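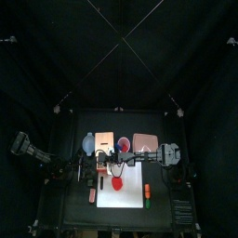
From: Maeve Ó Briain
To: maihi-demos
Subject: Re: [maihi-demos] box task, where we stand
July

Radomir Pavlović wrote:

> Quick update from Tivcombe. We now have 258 demonstrations of the box
> task, and Corey expects another 115 before we freeze the set. Operators
> are getting faster. Average time per episode is down to 35 seconds.
> Janaína has cleaned up the labels and the loader runs without warnings.
>
> I'd like to start the big training run as soon as the freeze is done,
> and I don't see a need to change the setup before then. The policy
> already does well on held-out episodes. Objections to the list, please.

OK, objecting to the list.

I don't doubt the number. I doubt what it's a number of. I went through a good chunk of the set last night and I kept losing track of which episode I was in. Same table, same black curtain, wooden box toward the left every time. If we record the same reach 258 times we have one example with some noise on it, and another 115 gets us a bit more noise.

"Does well on held-out episodes" worries me for the same reason. Held out how? If Janaína's split is random over episodes, the test half was recorded minutes away from the training half, by the same operator, with the table laid out the same way. Any method looks good on that. I would like to see the split done by session, and I'd like to see it before anyone books the Meltero machines.

Second, the wrist cameras. Darcy has been telling us for months that they carry most of the useful signal close to contact, and maybe they do. Please go look at some frames from near the box, though, with the fingers up by the opening. 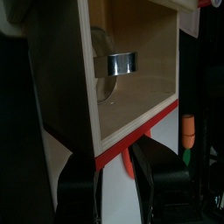
Wrist camera, fingers close under the box.

The chrome handle is nice and clear there, I'll give Darcy that. But look lower down at the orange thing behind the right finger. A learner that is supposed to care about that object gets a blurred piece of it between two black fingers. Then there's the toy carrot hanging over on the right, in plain view and with much the same color. I had to stop and think about which one I was supposed to be looking at, and I know the task. I'm not saying throw the wrist view out. I'm saying somebody should train once with it and once without, on the set we have, and post both results here. Flirnik's loader can drop a camera with one flag, so this is a day of work at most.

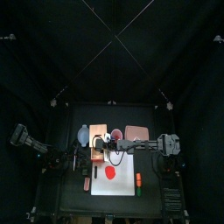
Faster operators are the part of the update I like least. People get fast by dropping the parts of a motion that look like waste, and a lot of that waste is recovery: the missed grasp, the second try, backing off and coming in again. We need those. I'd also like to know what the second arm is supposed to be teaching anybody. With the right one stretched across the back of the table over the cup, the left one is out past the table edge with its gripper hanging there. If both arms' joint values go into the action vector, stretches like that are lessons in parking an arm, and they count toward the loss like everything else. Either mask it or give it something to do.

What I'd want before a freeze:

- a split by session, with the old numbers rerun on it
- the with/without wrist camera comparison
- 6 sessions where the box and the cup start somewhere else on the table, not an inch over but really somewhere else
- failures kept and labeled as failures. Corey, are we still deleting these? The readme says yes and Janaína told me no

If the numbers hold up after that, fine, start the run and I'll be quiet. I'd even drop the 115 extra episodes in exchange for the moved layouts – I think they'd be worth more – but I can't prove it and I'd rather we tested it than took my word.

Radomir, can you say which sessions the held-out episodes came from? The index file in the Maihi share only has episode numbers.

Maeve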